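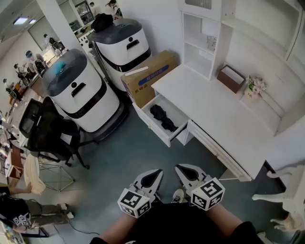 Two hand-held grippers with their marker cubes, and a desk with its left drawer open.

Gripper pose tracking (in our house wiki I've also filed it under "marker tracking", so either search will get you here) is the bit of software that works out where a hand-held gripper is, and which way it's pointing, from the black-and-white patterns fixed to it. I look after the Kornura version, so expect me to go on a bit!

What it does

A camera sees a marker. The tracker finds the corners, checks the pattern against its list, and works out a position and an angle from how the square has been squashed by perspective. Do that for every image, join the results up, and you've got a path through the room that a planner can use later. A flat marker is fine until it turns away from you, and then you've got nothing. A cube usually has at least one face showing (often more, which helps a lot, as a single square seen straight on can flip between two answers that look equally good to the maths).

Kornura treats the left and right grippers as separate tracks. It's tempting to merge them early, and I did in the first version, and I spent most of a November taking it out again.

History

The oldest code came from Savita Thakur, who wrote it at Girnthorpe as a calibration checker and never meant it to follow anything that moved. Suleiman Balogun added the smoothing. I came along after that and mostly renamed things. The name Okoro still turns up in the settings files; it was the old solver, and the settings do nothing now. Please don't delete them, the loader complains.

Smoothing and gaps

Hands get in the way all the time. A marker goes behind a sleeve or a drawer front and the track drops out. For short gaps Kornura carries on from the last known speed, and by default it'll do that for up to 18 images before giving up and marking the stretch as lost. I've seen people push it to 20 and get away with it, but fast wrist turns come out as lovely smooth nonsense.

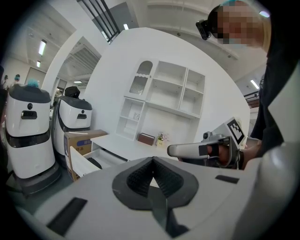

View over one gripper's black finger pad towards a second gripper with its square marker tilted upward.

When a gripper carries its own camera there's a second source to lean on. The picture moves as the hand moves, so fixed things in the room (shelf edges, desk corners, ceiling lights) become landmarks. Big plain white surfaces are poor at this and shiny curved ones are worse, as the highlights slide about when you move. Another gripper passing close by is a mixed blessing: its marker gives you a relative position between the two tools, but Kornura has to be told it isn't part of the furniture. There's a mask option for that, off by default, and I keep meaning to change it.

Output

Each track is saved as positions, rotations and a confidence value. The planner we use, Jultberg, ignores anything below its own cut-off, so a patchy track loads without any warning and then looks short. Check the log first.

Known problems

Glare on a marker's white border still shifts the corners. Time stamps from two cameras can drift apart over a long recording, and the fix for that is only half merged.

Last edited March 30, 2020

See also: corner detection, hand-eye calibration, drift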